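4. Setting up a corporate partner account

This section explains how to add a company to the Usley partner portal, link it to one or more youth programs, and open volunteer sign-up for its employees. You need the Partnership Manager role. If the Partners tab is missing from your menu, see section 2, Roles and permissions.

Before you start, have the following ready:

The signed partnership agreement, saved as a PDF
The name and work email of the company's lead contact
The program codes the company will support
The agreed pledge amount and payment schedule, if the agreement includes one

4.1 Create the company record

1. Open Partners and select New company.
2. Enter the legal name exactly as it is written in the agreement. Use the Display name field for any shorter form.
3. Choose a partnership type: Funding, Volunteering, Pro bono, or Mixed. Mixed shows all three sets of fields.
4. Upload the agreement under Documents.
5. Select Save as draft.

Note: The type can be changed later, but fields that do not belong to the new type are hidden. Their contents are kept and return if you switch back.

Caution: Do not create a second record for a regional office. Use Add location inside the existing record. Duplicate companies split the giving history, and only the Usley support desk can merge them.

4.2 Link programs

1. In the draft record, open the Programs tab.
2. Enter a program code and press Enter. Repeat for each program, up to 17 per company.
3. For each program, set a start month. The end month may be left blank.
4. Mark one program as primary. Undirected gifts are posted to it.

If a code is rejected, check that the program is active for the current year. Programs closed before March must be reopened from the Programs menu before a company can be linked to them.

4.3 Record a pledge

Skip this step for companies of type Volunteering or Pro bono.

1. Open the Pledges tab and select Add pledge.
2. Enter the total in whole dollars. Do not type a comma or a currency sign: a pledge of $1,797 is entered as 1797.
3. Choose One payment or Installments. Installments are limited to 4 in a program year.
4. Check the schedule that appears. Any rounding difference is added to the final installment.
5. Select Confirm. The lead contact receives a pledge notice by email.

Caution: A confirmed pledge cannot be edited. To correct one, cancel it and enter a new pledge. The lead contact is notified both times.

4.4 Open volunteer sign-up

Employees sign up through a company link. They do not need an account in advance.

1. Open the Volunteers tab and turn on Company link.
2. Enter the email domain. Only addresses at that domain can register.
3. Set the seat limit. The default is 175. Registrations past the limit go to a waiting list in the order received.
4. Under Screening, select the check required for each role. Mentoring and workplace visit roles are locked to Full check.
5. Copy the link and send it to the lead contact.

Volunteers stay in Pending until screening is complete. Pending volunteers can read program materials but cannot see names or contact details of young people. This setting applies to every role and cannot be turned off.

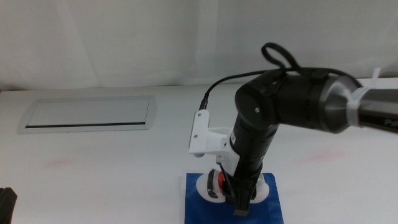 Kacper Sowa
Technical Writer, Partner Systems

4.5 Activate the record

1. Return to the Summary tab. Items still missing are marked Required.
2. Select Submit for approval. A second Partnership Manager must approve the record – you cannot approve your own.
3. Once approved, the status changes from Draft to Active and the company link starts to work.

Note: Scheduled emails and reports are built overnight on Sunday. A company activated during the week first appears in the next weekly report.

4.6 Common problems

Company link shows "Not available"
The record is still in Draft, or the link was turned off after it was sent. Check the status first, then the Volunteers tab.

Employee address is refused
The company uses more than one domain. Add each one on a separate line in the Email domain field.

Pledge notice not received
Confirm the lead contact's address, then select Resend on the Pledges tab. Resending does not create a new pledge.

To end a partnership or move it to another manager, go to section 5.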